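Skip to stories | Body | Earth | Food | Ask Us | Grown-ups
Doubt It! > Body > Does sugar make kids hyper?

Does Sugar Really Make You Bounce Off the Walls?

You have heard this one at a birthday party. A grown-up looks at the cake, looks at you, and says, "No more, or you'll be up all night." Everybody nods. Everybody seems to know it.

But how do they know it? Did somebody check, or did everybody just hear it from somebody else?

Let's be picky about it. Sugar is a fuel. Your body breaks it down and your blood carries it around to your muscles and your brain. So it sounds right that more fuel would mean more zoom. Plenty of wrong ideas sound right, though. A car with a full tank doesn't drive faster than a car with half a tank.
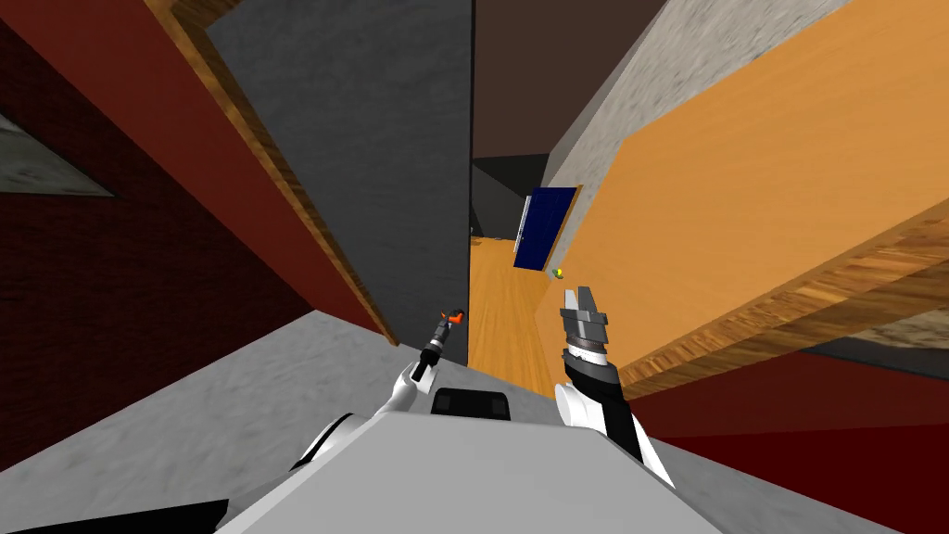
Noeline Te Moana wrote to us from Bemside to say she doesn't buy it. "I have run 12 birthday parties," she wrote, "and I know what I saw. They eat the frosting and then they scream."

Fine. We believe the screaming. The question is whether the frosting did it. Think about what else is at a party: friends, games, presents, loud music, no bedtime. Take the sugar away and you still have all of that. If two things happen together, one of them might cause the other, or something else might be causing both.

Scientists have a way to sort this out. They give some kids a drink with real sugar and other kids a drink that tastes just as sweet but has no sugar in it. The kids don't know which one they got. The parents don't know either, and neither do the people watching. That is called a blind test. When researchers put a lot of these tests together, they mostly couldn't find any difference in how the kids behaved.
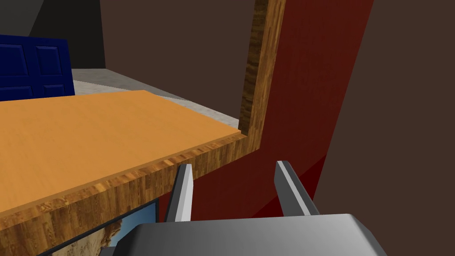

Why keep the parents in the dark? Because people tend to see what they expect to see. In one study, mothers were told their sons had just had a big dose of sugar. Those mothers rated the boys as more hyper – but none of the boys had been given any sugar at all.

Now be suspicious of us, too. "Couldn't find a difference" is weaker than "there is never a difference for anybody." And sugar still isn't off the hook for your teeth.

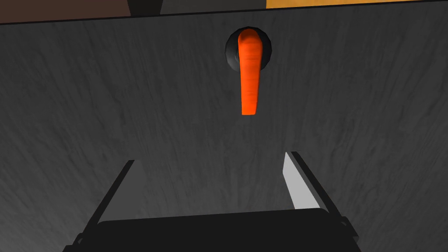
Expecting something can fool you in small ways all day long. Suppose you put your hand on a lever handle, a bright orange one on a dark gray panel, and you have already decided that orange means hot. You might pull your fingers back before you have felt anything. Natnael Alemayehu, age 8, asked us if that means your brain is lying. We would say it's guessing. Guessing is quick, and it's often right, so the brain keeps doing it. A blind test is a way of making the guess wait outside.

Try it: have a helper pour 2 cups of the same juice and tell a friend one is the "fancy" kind. Ask which tastes better. Then ask how sure they are.

Filed under: Body, Myths We Poked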